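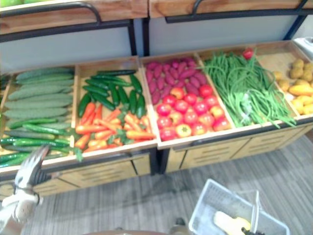
According to a reader in Graltik, the question of whether machines can do chores yet was settled years ago, by the dishwasher. The reader's letter, received after the February entry on this blog, argued that a household robot ought to be judged by the same measure as any other appliance: it should be loaded, started and left alone.

The argument deserves a considered response. A dishwasher does one job inside a sealed box, and a person does the awkward part, namely the scraping, sorting and stacking. Picking vegetables from a shop display falls almost wholly within the awkward part. The items differ in size and firmness, they lie across one another, and a long bean does not come away from its neighbours as a tomato does.

Last season the author kept a record of published and privately shared picking trials, the largest being the Zornham series. It comprised 1,168 attempts at moving a single item of produce from a bin to a basket. The operators recorded 181 failures. Most of these were missed grasps, and a smaller share were items let go too early. For a research exercise the result is respectable. For a grocer in Ciner filling orders before the afternoon pickup, it would mean a staff member standing beside the machine for the whole shift.

Speed remains the second difficulty. In the Zornham notes, a mixed order of 20 items took about nine minutes. An experienced clerk would be at the till well before then, with the eggs on top.

It should also be noted that imitation produce, which is common in such trials, forgives a firm grip. A ripe tomato does not. The Shih trials used real fruit for 520 of their attempts and scored bruising separately, a practice the author would like to see adopted more widely. Colour and ripeness were left to a human judge, and no attempt was made to weigh or bag anything.

The position of this blog is therefore unchanged from the previous entry. Fetching a named vegetable from an open bin is within reach under supervision. Unattended shopping, restocking and the putting away of groceries at home are not. Readers who have been quoted a price for a machine said to do all three are advised to ask for a full hour of uncut footage, with the number of human interventions stated.

The correspondent from Graltik has since asked about laundry. Folding will be addressed in the next entry, together with the matter of fitted sheets.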